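Piltumville

Piltumville is a small town on the west bank of the Holub River, known mainly for its former furniture and toy trade. It grew up as a river landing and was chartered as a town in 1912, three years after the rail spur from Karnevbridge reached the east side of the valley. The town hall, the grade school and most of the stores stand on Landing Street, which follows the old towpath.

Geography

The town lies on a low shelf between the river and a line of wooded hills. The highest point within the town limits is Kiln Hill, at 239 feet above the river landing. The soil is heavy clay near the water and thin and stony on the slopes, so there has never been much farming on the west side. Maple, beech and black walnut grow on the hills, and most of the land above the town was cut over at least once before it was bought as town forest.

Flooding was common until the river wall was raised. The lower end of Landing Street still takes water in wet springs, and several houses there are built on high stone footings with the front door reached by outside steps.

History

The first settlers ran a ferry and a sawmill. The mill cut barge planks and railroad ties, and later sold hardwood to chair makers in Karnevbridge. When the rail spur opened, local owners began to make finished goods of their own. The largest firm was Kidska, which started in a rented barn behind the mill and made school desks, stools and later wooden toys. At its peak it had 140 workers, many of whom walked across the footbridge from the east bank each morning.

Kidska gave up desks after losing its school contracts to makers of steel furniture. It went on with toys for another two decades – mostly blocks, pull carts and stacking rings – and then sold its machines and closed. The main building burned the following winter. The drying sheds survived and are used for boat storage.

Woodworking

Furniture and toys were made from the same stock. Long, clear boards went to table and desk tops, and the short ends left over were sawn into blocks, sanded in a drum and packed in cotton bags. Early sets were left plain. Painted sets came later and cost more, and collectors now tend to prefer the plain ones.

Table tops were glued up from narrow boards, with the grain running the long way, and finished with oil and a reddish stain. Wooden tables and blocks remain common in the town's homes and workrooms.

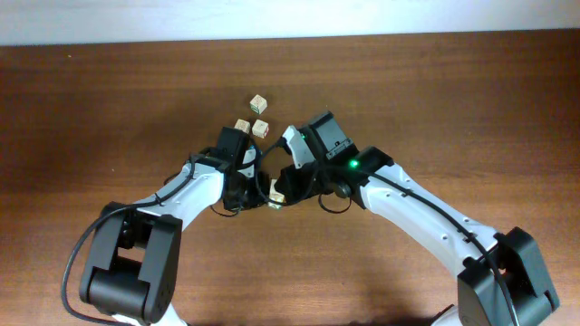
Transportation

The rail spur was taken up and its bed is now a gravel path that runs 46 miles along the valley. Piltumville is joined to the east bank by a two-lane road bridge and by the older footbridge, which is closed to bicycles. A bus to Karnevbridge leaves from the town hall in the morning and returns in the late afternoon.

Schools and services

Piltumville has one grade school. Older students attend high school in Karnevbridge. The public library occupies the former freight office and keeps a set of Kidska sales catalogs, along with maps of the mill site – these can be read on request but do not leave the building. Water comes from two wells on Kiln Hill.

See also

Holub River
Karnevbridge
Wooden toy making

This page was last edited in January 2020.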